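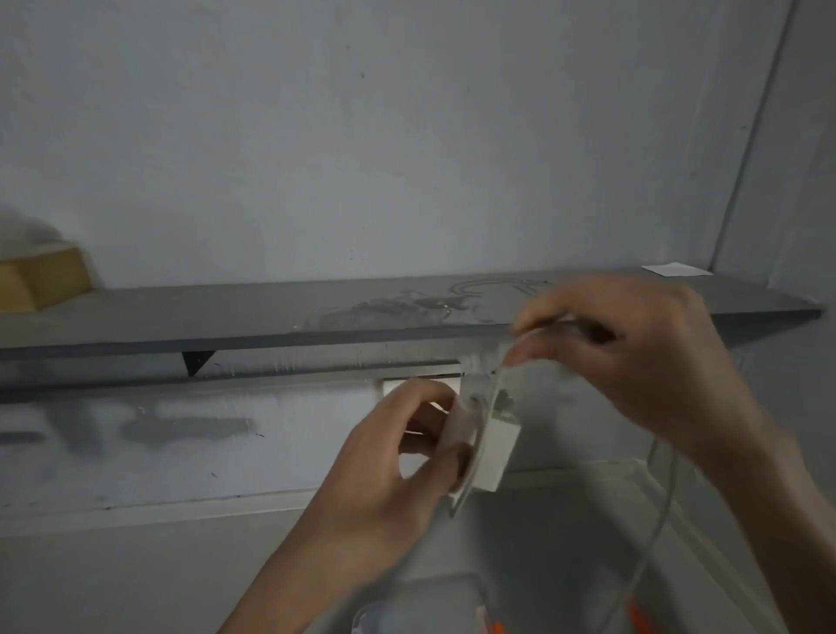
Photo: Prernell Home Pages

Taming the cord under the shelf

I love a shelf with an outlet tucked right underneath it! You get a spot for a lamp or a charger and the plug hides in the shade of the board. The only trouble is the cord, which will hang down over the counter in a big loop if you let it. A thin white cable like this one is easy to tidy, and the whole job took me 13 minutes, coffee included.

Start with the plug out of the wall. Hold the plug in one hand and run the cord through the fingers of the other, all the way to the end, so the twists drop out. Feel for nicks as you go. A damaged cord goes in the trash, no taping it up!

Next, wipe the underside of the shelf with a barely damp cloth and let it dry completely. Stick-on clips hate dust. I put mine 5 inches apart, close to the back where the shelf meets the wall (the Ursu ones come in a small bag for 88 cents at our hardware store, and they've held up beautifully).

Leave a little slack beside the plug. You want to be able to grip the plug itself and pull it straight out, never yank on the cord. Gather whatever is left over into a loose coil and fasten it with a soft hook-and-loop tie. Tight little bundles are hard on thin cords, so keep it floppy.

While you're down there, look at the top of the shelf too. Dark gray shows every pale ring and drip! Warm water with a drop of dish soap gets most of them off mine, and I keep a cork mat under the plant pot now. Unplug everything before you bring out the wet cloth, and dry the board well before anything goes back.

Filed under: Cords and cables, Shelves
Updated 24 May 2025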